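Fleltar Hand-Held Gripper Kit
For research groups teaching robots to handle clothing
Made by Gresska

If you've ever tried to get a robot to fold a shirt, you already have our sympathy. Cloth slides, it bunches, it hides its own edges, and it never lies the same way twice. We spent a long while trying to collect good folding examples by steering a robot arm from across the room, and the people doing the steering got tired and the shirts got very wrinkled. The Fleltar came out of that stretch of work -- it's the same two-finger gripper we would bolt to an arm, only you hold it in your own hand and do the job yourself while it records.

The kit comes with 2 hand-held grippers, a charging stand, a set of spare fingers and our Fludorora software, which lines up the video with the finger opening and gets everything ready for training. The fingers come off with small screws, so you can swap in your own shapes if you have a printer and a free afternoon (please send us pictures if you do, we love seeing them!).
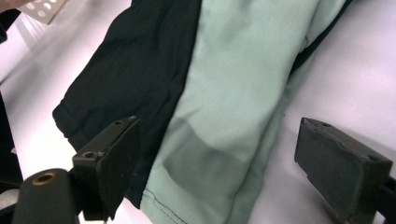 Gresska workshop, September

Two-tone sportswear has been on our tables a lot lately, black and mint green and that sort of thing. Josée Beaudoin, who runs our cloth study, likes garments with a strong seam between colors and a stitched hem, and she is forever asking the rest of us to donate from our closets. Her question was a simple one: does a folding policy do better when the people recording it begin from many different starting poses, or when they repeat a few tidy ones very carefully?

She and her team recorded 1378 folds with the Fleltar, split between the two ways of working, then trained the same model on each half. The varied half won on garments the model had never met, and it was much better at finding a hem that had curled under. The tidy half was a little quicker on familiar shirts, so if you only ever fold one kind of thing, you may well prefer it. Neither one is any good with hoods yet. We're working on hoods.

The full write-up and the recordings come with every kit, along with Josée's notes on technique, which are worth reading before your first session. She suggests opening the fingers wider than feels natural on the approach, and keeping your wrist loose.

Battery life: 8 hours of recording
Fits: Engström arm mount, adapter included
Warranty: 2 years

Write to us for a quote, and do tell us what you're hoping to fold.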